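5 February notes were going to go on the shared page but I'm keeping them in the notebook until Keyvan has looked at the numbers.

5th February, fruit and shelf task, bedroom setup

Goal for the day was 19 usable episodes of the fruit task with the basket in the left hand and the right hand working the shelf. Remedios on teleop for the first block, Vasco for the second. I was on the log and the resets.

Instruction text stays the same for the whole batch, so please nobody improve the wording halfway through like we did in July. If the operator does something else, mark the episode "off script" and keep recording.

Settings: arm speed limit as left by Fernanda. Head camera and room camera both on, clocks synced before the first episode and again after lunch. The drift was 11 ms at the second sync, fine for this task.

The diamond cubbies are harder than the flat shelf we used before. The walls slope, so the fingers have less room than it looks from the room camera. Remedios came in too steep on the first few and touched a divider. After that she lined up the wrist first and went in slowly, and the grasps got a lot more even.

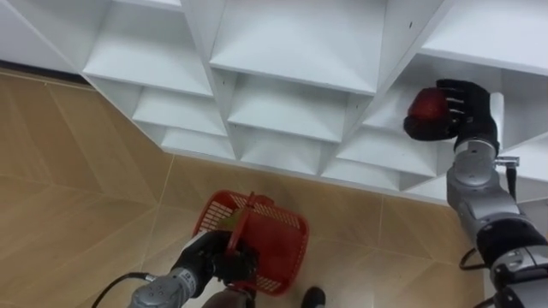 Head camera. Right hand at the cubby with the red fruit, basket in the left.

Labeling note: Olga wants the hand state tagged separately from the fruit state. So "hand closed on fruit" gets its own tag, and "fruit clear of shelf" is a second tag that starts only when there is visible space under it. I relabeled the first seven episodes this way and it takes longer, but two people should now get the same answer.

The basket is a problem for the left arm. It swings when the robot steps, and the operator then waits for it to settle. Vasco asked if we should trim the waits. I say no for now. Keep them in the raw files and let Keyvan decide at the filtering stage - he can cut on joint velocity if he wants to.

Positions: fruit goes on different shelves for each episode, from the Grarnard list. I skipped the bottom row today, the reach down there needs its own session.

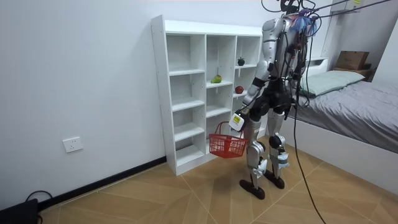 Room camera. Robot at the shelf with the basket, three pieces of fruit on separate shelves.

Watch the tether when turning toward the bed side. Pause the episode if it pulls, and write down the time.

Result: 19 recorded, 11 clean, seven with a flag (mostly divider contact), one thrown out for a dropped camera stream. Total on the task is now 875, counting the flagged ones.

To do
- ask Fernanda if the speed limit can come down a little for the last part of the reach
- second pass on labels with Olga
- copy raw files to the Tisholm drive, check sizes before wiping the local disk
- bottom row session, same instruction text
- more episodes with the dark fruit, it is short in the counts compared to the red one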